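Notes of the Pralitz project meeting, 6 January 2024
Held in the small meeting room. Notes circulated with the agenda papers for the next round.

1. Notes of the last meeting
Agreed, with one change. Item 4 had said the insertion method was "shown to work". It now reads "reported to work".

2. The insertion result
The Penry side presented the result for the shape-sorter task. The method is trained on 1198 demonstrations, of which 400 were gathered after the switch to the Osto controller. The claim is that the arm can pick up a block, line it up with its hole and let go without being told where the sorter is.

The meeting was not persuaded, or not yet. The main points raised:

The sorter was moved very little between trials. A policy that had simply learned where the sorter usually sits would score nearly as well, and no run has been done that would tell the two apart.

The black holder has stayed on the floor of the enclosure for every session. It may be serving as a landmark. The Penry side thought this unlikely but had not tried taking it out. Asked why not, they said the plan had been to keep things the same. The meeting noted that keeping things the same is the complaint.

Success is marked by a person watching the video. There is no written rule for a block that ends up resting on top of the sorter when it should be in a hole, or for one that is part of the way in. Two people marking the same runs disagreed on 9 of them, and the disagreements were settled by talking it over. No record was kept of which way they went.

The draft report says the method "generalises to new shapes". The evidence is rectangular blocks in different colours. It was pointed out that a change of colour is not a change of shape. The star and the hexagon have not been attempted. The sentence comes out.

In fairness to the work, the approach to the block looked steady in the runs played at the meeting, and the failures were shown along with the rest. Some present felt the method is better than the report makes it look. Others felt the reverse. This was left there.

3. Comparison with Nalelent
The draft sets the new method beside Nalelent, our older scripted routine, and finds in favour of the new one. Nalelent was run with its settings from last June and had not been adjusted for the present sorter. A comparison with a badly set up rival says very little — the meeting asked for it to be done again or dropped. The Penry side would like to do it again. It was agreed they may, if the settings are fixed in advance and written down.

4. White specks on the floor
Raised again. Source still not known. The floor is to be wiped before the next session, and the wiping noted in the log so that we can see whether the results shift.

5. Actions
Penry side: write the marking rule and send it round before any more runs are marked.
Penry side: a set of runs with the holder removed, and a set with the sorter turned and moved well away from its usual corner.
Penry side: rerun Nalelent.
Pralitz office: hold the report. No figures to go outside the project until item 2 has been looked at again.

6. Any other business
None.

Attached to item 2

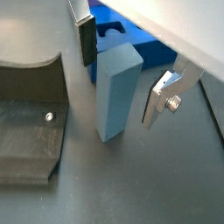
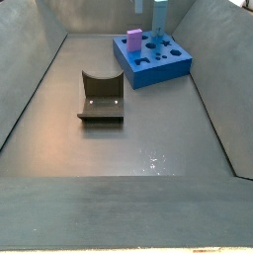
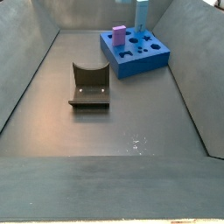 Shape-sorter task: wrist camera (first), fixed camera (second and third).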